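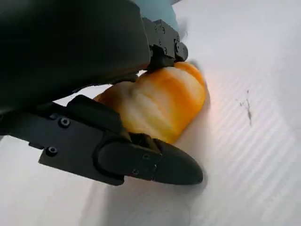

Tomomi Kuroda has 6 minutes before the shift meeting and says so twice. She runs the packing floor at Montes, the produce and housewares packer out in Bredmont, and she's been there long enough to remember when everything on the line got picked up by somebody's hand.

Now some of it gets picked up by an arm. The Skoveo units came in January. Two of them, at the sorting end.

"People thought it was going to be 50. It was 2," she says. "But two is still two. You walk in and there's a machine standing where Javau used to stand, of course you've got feelings about it."

Javau wasn't let go, he moved. Most of the sorting crew did. Some to checking, some to a job that didn't have a name at first and is now called arm tender on the schedule. Pay for that one took a while to settle. Kuroda makes a face.

"Three months of arguing. They wanted it at the old rate. I said you're asking someone to watch a machine, clear it, restart it, fill in the sheet. Thats not the old job."

And the sheet, she hates the sheet. Every stop gets written down. In the first week there were 206 of them.

"Soft stuff, round stuff, anything shiny. It would go for it and then just think. And the person next to it is standing there with their arms folded, because they could've done it already."

Better now? A shrug. Fewer stops. Produce goes slower than she was promised, mixed bins slower again. What did get better, she says, is wrists. Hers included. She wore a brace for two winters and hasn't put it on since spring.

"I'll give them that. I can open a jar."

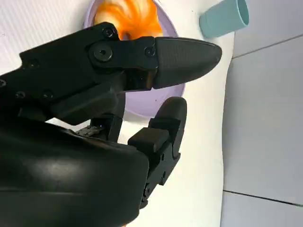
So who decides when an arm gets pulled off the line?

Whoever is tending it. That was the one thing the crew asked for in writing, and they got it. The tender hits stop, moves the bin to a hand station, and the supervisor hears about it after.

"Before, you had to come find me," Kuroda says. "I'm on the other side of the building half the day. Made no sense."

What she misses is the talk. Sorting used to be four people at one table and you knew everybodys business by lunch. Tenders stand further apart, and some wear ear protection. New hires take longer to learn names.

She's asked for the break to be lined up so both ends of the floor go together. No answer yet. The meeting's starting, she's already got her jacket on.

"Ask me again when they bring the next one," she says. "They say they're not. We'll see."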